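About Pakum

Pakum makes and sells things for the part of the kitchen nobody photographs for the catalog: cloths, towels, trays and little stands to hang them on. We love this stuff! A good blue towel on a clean counter makes us happier than it probably should. 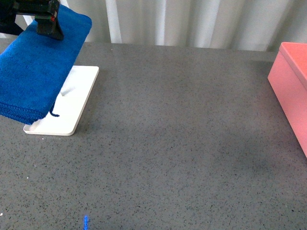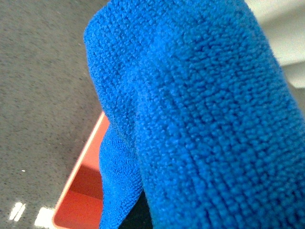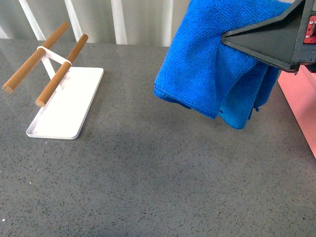 Blue microfiber, all three.

Pakum House Book, page 14

We started out as a single shelf in a hardware store in Drokbridge. Tsegereda Mamo had the shelf, plus a notebook full of complaints from people whose dish towels smelled sour by the second day, and she took every one of those complaints seriously. The first product was a plain cloth. The second was a place to put it, and we've been going back and forth between those two ideas ever since.

Our towels are microfiber with a looped pile, the kind that feels a bit pebbly under your fingers (we think that's the best part). Royal blue is still the color people ask for most. We tried a pale gray one August and had 38 left over the next spring, which became the office cleaning supply and lasted a very long time.

Then there are the stands. We get excited about stands. The one we keep on our own counter has a flat white tray for a base and two light wooden rods above it, side by side, one a little lower than the other. Wring your cloth out, shake it, lay it over a rod and leave some air between the layers. If you have two cloths, use both rods. The tray wipes clean, and it's a perfectly good spot to set down a folded towel, too.

The smaller Poda line is for narrow counters and campers, and it came entirely from customer letters. The Kettler line is our heavier one, made for cafes and school kitchens that go through a stack of cloths before lunch. We currently supply 203 of those kitchens, and we still answer their emails ourselves.

A few things you might want to know before ordering. Wash microfiber with other microfiber, skip the fabric softener, and keep it out of a hot dryer. Replacement rods are always in stock, even for older stands. And if you just want to talk about how to fold a towel so it fits in a shallow drawer, write to us anyway, we have opinions!

Page last updated Mar 3, 2021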